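首页 > 居家用品 > 布料与墙面装饰 > 使用评测

Kalevia黑色背景布加Budex描边字母:用了一个夏天之后

文:Barry Cheetham　九月

最后更新:九月,补充了清洗和字母收纳两节

先交代用在哪里。我家厨房旁边有一小间,墙是浅灰色的,里面靠墙放一张浅色木头桌子,平时在上面吃早饭、包东西、拍要转卖的旧物,孩子的同学来了也在那里做手工。墙面本身没什么毛病,就是太空,又不想打孔,也不想贴墙纸。前后试过软木板和一张很大的白纸,软木板太重,白纸用了两个星期就卷边了,最后买了一块黑布挂上,再在布上贴大字母。

布是Kalevia的,字母是Budex的。两样分开买,分开用都行,但我是搭着用的,所以放在一篇里写。都是自己掏钱,没有人送。

一、买的时候

布标价195元,单块,不带杆子,不带夹子,不带收纳袋。商品页上有1,102条评价,我翻了前面几页,说得最多的是两件事:褶子多,颜色够黑。收到之后对照了一下,两件都属实。

选尺寸的时候我犹豫过。Kalevia这块布有窄幅和宽幅两种,我买的是宽幅,横着能盖住整张桌子后面的墙,还能往侧面再拐过去一截。如果只想遮桌子正后方,窄幅够了,价钱也低一点。不过窄幅挂上去以后,边上稍微一动就露墙,拍东西的时候老要去拽它。Kerubo Mollel家买的是窄幅,后来又补了一块,两块之间有一道缝,她用别针别上了,近看还是能看出来。一开始就买宽的比较省事。

字母是Budex的混色装,一包里大小写都有,每个字母的颜色不一样,边上有一圈对比色的描边。店铺页面写着已售3,846包。我没有找到单色装,问了客服,答复说单色装只做黑白两种,而且没有描边。我要贴在黑布上,没有描边的话深色那几个就看不清了,所以还是买了混色。

两件包裹是前后脚到的。布叠成一个方块,外面一层塑料袋。字母夹在两张硬纸板中间,用橡皮筋捆着,没有折角。

二、布的手感和厚度

布不厚,手摸上去有一点点涩,不滑。拿起来对着窗户看,能透一点光,但看不见窗框。挂在墙前面,后面的灰色完全透不过来。背面和正面差别不大,背面稍微亮一些,挂反了一般人看不出来,我自己挂反过一次,过了好几天才发现。

四边都锁了边,线脚还算直。有一个角多出来一小截线头,我用剪刀剪了。没有绳孔,也没有穿杆用的筒,这一点商品页上写得不清楚,图里模特身后的那块布明明是穿在杆子上的。想穿杆的人要自己缝,或者用夹环。

气味很轻,拆开以后在阳台晾了一下午就没了。

掉色的问题我比较在意,因为墙是浅色的。挂之前用湿的白纸巾用力擦了一个角,纸巾上有很淡的灰。挂了一个夏天,墙上没有留下印子。不过我没有在潮的墙上试过,浴室或者返潮的地下室我不敢保证。

三、怎么挂

我试了三种办法。

第一种是无痕胶钩加夹环。胶钩标的承重足够,但布一拉就会往下滑,尤其是靠中间的那个。夹环是金属的,走动的时候会响,很轻的一声,听久了烦。

第二种是伸缩杆。那间屋子两边的墙不对称,一边有个小凹进去的地方,杆子撑不稳,半夜掉下来过,砸在桌子上,声音很大。没有砸坏东西。

第三种就是长尾夹。最普通的黑色小号长尾夹,文具店里一盒一盒卖的那种,夹住布的上边。黑夹子配黑布,离远一点就不显眼了。夹子少,布的上缘就会往下坠出弧线,夹子多,上缘平,但是取下来麻烦。我现在的做法是两头各夹两个,中间让它自然垂着。上边不算很平,我觉得可以接受。追求一条直线的人要在中间多加几个,或者在布的上边缝一条硬一点的带子进去。

夹子本身不伤布。取下来的时候有两道压痕,挂几天又换了地方就看不出来了。要注意的是别夹得太靠边,锁边那一圈比较硬,夹在上面会打滑。往里面收一点,把布折一道再夹,会牢很多。

换布的时候一个人能弄。先夹一头,站到椅子上把另一头拉过去夹好,再回来调整。Emmanuel Rugemalira第一次来帮忙的时候是两个人一起举着,反而更慢,两边高度总是对不上。

四、褶子

评价里抱怨最多的就是这个,单独写一节。

布从袋子里拿出来,折痕很深,横的竖的都有。商品页说悬挂后自然平整,我挂了一个星期,横的折痕淡了,竖的还在。后来取下来用熨斗中温熨了一遍,当时很平,挂上去第二天又有了新的垂褶。新的褶子是布自己坠出来的,跟折痕不一样,比较软,拍出来像帘子。

如果拿来当普通墙饰,这些褶子没有什么影响,甚至好看一点。如果拿来拍商品,要看拍什么。小件的东西离布远一些,布在后面是虚的,褶子看不见。大件或者要拍整面的,就得把布绷紧。我试过在下边也夹上夹子,再挂点重的东西往下坠,效果不错,但桌子靠墙放的时候下面没有空间,要先把桌子拉出来。

蒸汽挂烫机比熨斗好用,可以不取下来直接熨。我是借Faraji Koech家的用了一次,从上往下走一遍,前后用了不到一刻钟。蒸汽太大的话字母要先拿下来,纸会发软。

侧面拐过去的那一段褶子比正面多。那里没有地方夹,布自己堆在一起,我也没有去管它。

五、黑得够不够

够。白天自然光下是黑的,开顶灯以后也是黑的。我屋里那盏是方形的顶灯,比较亮,离墙又近,别的布在它下面多少会发灰,之前借来的一块化纤布上能看到一片反光。Kalevia这块没有明显的反光,靠近灯的上半部分比下半部分略浅一点,不仔细看分不出来。

缺点是沾灰。黑布都沾灰,这块不比别的更严重,可也不轻。面包屑、线头、猫毛,凡是浅色的东西落上去都看得清清楚楚。我家没有猫,Kerubo家有,她每次来坐一会儿,走了以后布的下半截就要滚一遍。用普通的粘毛滚筒就行,滚的时候另一只手要在后面托着,不然布跟着滚筒走。
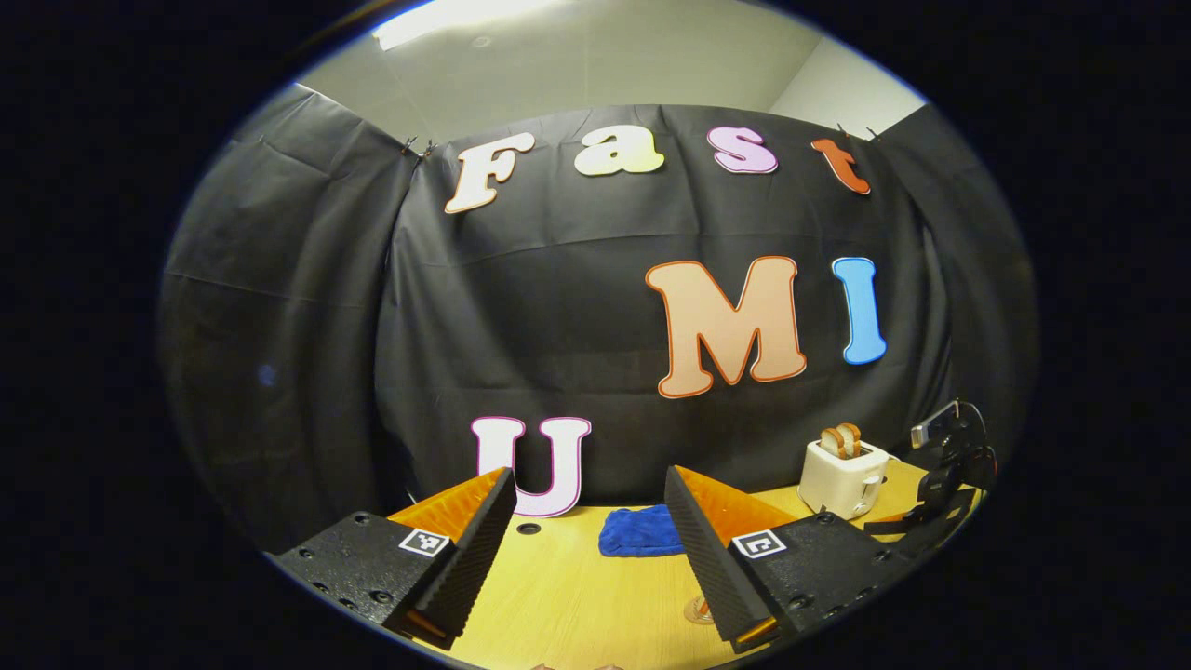
桌面上的东西颜色浅,放在黑布前面轮廓会很清楚。白色的小家电尤其合适,烤面包机、水壶之类,边缘一目了然,挂到二手网站上的时候不用再抠图。木头桌面也不抢眼。深色的东西就吃亏,我拍过一口黑铁锅,锅沿和布混在一起,只好换回白纸。透明的杯子也拍过,黑底上能看到杯口和高光,比白底上好认,前提是杯子要擦干净,指纹在黑底上特别明显。擦杯子我用超细纤维布,棉布会留毛,掉在后面的黑布上还得再清一次。

早饭也照样在这张桌子上吃。烤面包的时候我把机器往外挪一点,不让它挨着布。说明书上没有写这块布的阻燃等级,我问过客服,没有得到明确的答复。家里有明火或者经常用高温电器的,布和机器之间要留距离,机器用的时候人不要走开。布的下摆如果拖到桌面上,也最好往后塞好。这一点我给它扣了分,195元的东西,应该在标签上写清楚。

六、字母

再说Budex的字母。

纸比我想的厚,比卡纸软一点,用手弯一下能回来。每个字母是单独切好的,不用自己剪。切口干净,只有几个小写字母的内圈留着一点没断开的纸,用指甲一推就下来了。

颜色有奶油色、浅黄、浅粉、桃色、天蓝、白色,还有一种偏红的橙色。描边有橙的,也有比较深的玫红,跟底色拉得开。贴在黑布上,白色和奶油色最跳,从房间另一头就能看到。偏红的橙色在晚上灯光下暗一点,要走近两步。天蓝最亮眼,因为整包里冷色很少,放在哪里都会先看到它。

大小不统一。这一条我看到有人给了差评,说大写字母有大有小,排不齐。我手里这一包也是这样,有的大写字母比别的大出一圈。商家的页面上有一行小字,写着手工风格,尺寸随机。我不介意,我本来就不打算排成一条直线。但是如果要做横幅,要求整齐的,请买别的。

另外字母的数量分配不太合理。元音给得多,这是对的,可是有些辅音每种只有一个,拼名字的时候经常不够用。我女儿想拼她两个朋友的名字,到第二个名字就缺字母,最后拿数字5倒过来凑了一个,凑得不像。一包里还附了几个数字和一个感叹号,没有问号。

补充装也有卖,一小袋六个,可以自己挑字母,不能挑颜色。我补过一袋,到手的颜色和原来那包有细微差别,描边也细了一点,放在一起能看出来。

七、字母怎么贴到布上

这里走了不少弯路。

双面胶:不行。贴上去当天是牢的,第二天早上地上有两个。布有一点涩,胶粘的是表面的绒,绒一松字母就掉。而且揭下来的时候胶上带着一层黑毛,不能再用。

大头针:牢,但是字母上会有孔,布上也会有。桌子上吃饭,我也不想有针掉下来。

魔术贴的钩面:可以。我原来以为要布的那一面有毛圈才行,试了一下,小块的钩面压在这块布上能挂住,前提是字母不重。Budex的纸字母刚好在能挂住的范围里。大的那几个要用两块,贴在上面两个角附近,只贴中间会歪。揭的时候要慢,钩面会把布拉出一点毛。一个夏天换了很多次,常用的那块地方已经有点起毛,斜着看得出来。

蓝丁胶那一类的:冬天不知道,夏天的时候会软,软了以后渗到布里,弄不干净。我在角上试了一小点,现在那个角还有一个印。不建议。

喷胶我没有试。Tamunoemi Osagie做幼儿园布置,她说她们用可移除喷胶,喷在字母背面,等一会儿再贴,能撑一个月。气味比较大,她们是在户外喷的。我家没有这个条件。

最后我用的是魔术贴,到现在没有换。

八、排字的一些经验

黑布上排字,间距要比在纸上大一点。描边本身占了一圈,挨得太近两个描边会连在一起,远看糊成一团。

高低错开比一条直线容易。布是软的,有褶子,字母贴上去以后会跟着布的起伏稍微倾斜,排直线的话每一个都要调,调完过一会儿又歪了。错开排,歪一点也看不出是歪。

大的字母不要贴在褶子的凸起上。纸是平的,布是鼓的,中间悬空,一碰就掉。先用手把那一块布抚平,再按上去,从中间往外压。

贴得太低也不好,桌上的东西会挡住字母的下半截。我一般让最下面一排离桌面一个巴掌的高度,孩子贴的时候不管这个,贴到哪里算哪里。

孩子能不能自己弄?我女儿可以,字母轻,魔术贴也不需要用力。她够不到的地方站在椅子上贴,我扶着。比她小的孩子我不放心,小块的魔术贴掉在地上会放进嘴里。

九、清洗

布洗过一次,八月洗的。标签上写三十度以下轻柔机洗,不可漂白,不可烘干。我照着做了,没有和别的衣服一起洗。水是灰的,第二遍漂洗还有一点颜色。洗完晾在阳台背阴的地方,干得很快。

缩水有一点,横向看不出来,纵向短了两指宽。我的布本来就长,没有影响。尺寸卡得正好的要留余量。

洗完以后黑度没有明显变化。手感软了一些,原来那种涩的感觉少了,魔术贴反而没有以前挂得牢,大的字母要多加一块。这一点我事先没有想到。

洗完的褶子比新的还多,一定要趁半干的时候挂起来,下面拉一拉。我那次晾得太干,又拿熨斗熨了一遍。

桌上溅到布上的东西,先用半湿的布按,不要来回擦,来回擦会出一圈白印。果酱、牛奶我都试过,按几次就没了。黄油留下一块油渍,黑布上看着是更深的一块,洗了以后才去掉。

十、收纳

布不要叠。叠了就有折痕,前面写过。我用一根装包装纸的硬纸筒,把布卷在外面,再套一个旧枕套,立在柜子边上。取出来直接就能挂,比叠着放平整很多。

字母原来的硬纸板不要扔。我开始的时候扔了一块,后来字母放在抽屉里,压弯了几个角。现在用一个文件夹,带透明口袋的那种,按字母顺序放,一个口袋放一到两种。魔术贴不用撕,钩面朝里,互相不挨着就行。钩面朝外会把别的字母勾毛,浅粉色那个的边上已经勾花了一点。

长尾夹单独放在小盒子里,和布放在一起。分开放的话每次都要找夹子。

十一、和别的比

Lolari也有一款黑色背景布,比Kalevia的贵,厚,带穿杆的筒。我在Faraji Koech的工作间看过,挂得很直,几乎没有褶子。缺点是重,长尾夹夹不住,必须要有杆子和支架。他专门拍东西,架子一直立在那里,适合他。我家那间屋子放不下架子,Lolari就不合适。

也有人直接用旧床单染黑。便宜,问题是染得不匀,也更容易掉色。墙是租来的,我不愿意冒这个险。

字母方面,我另外买过一套毛毡的,没有牌子。毛毡贴在布上比纸牢,摔也不怕,就是边缘不利落,没有描边,放在黑布上颜色显得闷。女儿更喜欢纸的。

十二、用下来的问题

集中写一下,免得翻前面。

布没有穿杆的筒,商品图容易让人误会。

阻燃情况没有标明。

褶子要自己处理,没有挂烫机的人会觉得麻烦。

沾灰,家里有宠物的要有心理准备。

洗过以后纵向会短一点。

字母大小不统一,辅音偏少,补充装有色差。

字母纸怕潮。有一次桌上的水壶开着盖,蒸汽往上走,最下面的两个字母边上有点起翘,干了以后压在书里一晚上,基本回来了,没有完全平。

十三、适合谁

屋子小,不想打孔,想要一块能随时取下来的深色背景,Kalevia这块可以买。买宽幅的,另外准备几个长尾夹,有条件的再借一台挂烫机。固定拍摄用、架子不用收的,多花点钱买Lolari那种厚的。

Budex的字母适合孩子玩,适合生日和手工活动。要正式横幅的不要买。

评分(满分十分):

Kalevia黑色背景布,宽幅:七分半。扣分在阻燃标注和商品图。

Budex描边字母,混色装:七分。扣分在辅音数量和补充装色差。

补充几个朋友问过的问题。

问得最多的是会不会显得屋子暗。会暗一点,白天更明显,我后来早上也开顶灯。墙上面留了一截灰色没有盖住,这样比从顶上盖到底要好一些,Kerubo家是从顶上盖下来的,坐在那里觉得天花板低。

有人问能不能剪。能剪,剪开的边会脱线,要自己锁边或者用布胶带包一下。我没有剪,多出来的部分拐到侧面去了。

有人问两个月以后还在不在用。还在用,布一直挂着,字母隔几天换一次,都是女儿在换,换下来的有时候忘了收回文件夹,我在烤面包机后面捡到过一个小写的e。

Emmanuel问夹子会不会在墙上划出印子。我的夹子尾巴是往前翻的,不碰墙,目前没有印子。他家夹子尾巴朝后,墙漆上蹭了两道灰的,用橡皮擦掉了。

冬天开暖气以后布会不会起静电、更沾灰,我还不知道,到时候再来补。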